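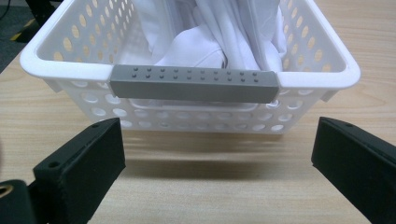
Mahnaz Mohammadi asked why the picture on her shirt came off in the wash. Most likely the glue never got hot enough.

Iron-on vinyl is a thin sheet of colored plastic with dry glue on the back. Heat melts the glue, and pressing pushes it into the threads. When it cools, it gets hard again and holds on.

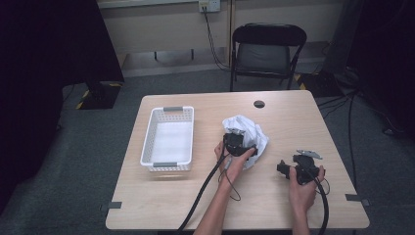 Words have to be cut backward, as in a mirror, so they read the right way once the sheet is flipped over. Peel away the extra vinyl before you press.

A grown-up should do the pressing. Wait a full day before washing, then turn the shirt inside out and use cold water.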